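Grasp point selection on soft goods: cuff or fingers first?
Posted in: Manipulation > Methods and Results | 5 replies | 766 views

pirodon_bench wrote:
Results from our glove-folding demonstrations, recorded with the hand-held gripper. We compared two first contacts: a pinch at the wrist, and a pinch on a finger. Same glove type, same table, 70 demonstrations per condition. The policy trained on wrist pinches completed the fold more often, and most of the remaining failures were slips in the lift. 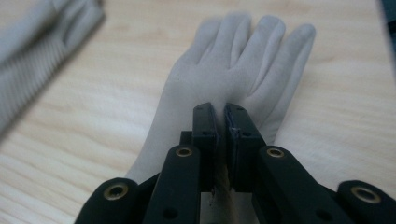

Re: Grasp point selection on soft goods

R_Ammann wrote:
Does the wrist condition include pinches on the cuff hem, or only where the back of the hand runs into the wrist? The hem is thicker on most knitted gloves. If the two are pooled, I would not call it one condition.

pirodon_bench wrote:
Only the transition, as in the picture. Hem grasps were discarded at labelling.

ekel77 wrote:
I don't accept the comparison. With the fingers pointing away from the operator, the wrist is the nearest part of the glove and the approach is short. You have measured reach as well as grasp point. Rotate the glove and run it again.

pirodon_bench wrote:
Orientation was varied in both conditions, but not evenly. Fair objection. I can split the results by angle — the bins will be small.

Demchenko_lab wrote:
We saw the opposite at Castitville in August, with thinner fabric. A wrist pinch took up both layers on some attempts and one layer on others, and the policy had no way of telling which. Finger pinches were more consistent. Balthasar Grabner reran it with 3 operators and the ordering held.

R_Ammann wrote:
Then layer count is the variable to report. Pirodon, do you label it?

pirodon_bench wrote:
No. It can't be read reliably from the wrist view once the fabric bunches at the pads. I will add it by hand for a subset and post the table with the angle split.

Share (5) | Report thread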